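Honey labels get a new rule, but who will check?

Gimarard, 12 June 2026

Shops in Gimarard must soon stock only honey that names its country of origin on the front. The town says shoppers will know what they are buying. Maybe. The rule covers 21 stores and sets aside 2 inspection days a year, with no money for lab tests. Kasier, the largest packer in the area, backs the plan, which ought to make people wonder how much it will cost Kasier.

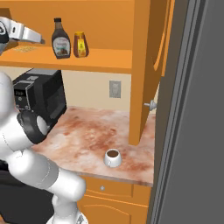 Syrup and honey bottles on a kitchen shelf.

Cordeiro, a smaller packer, has yet to comment.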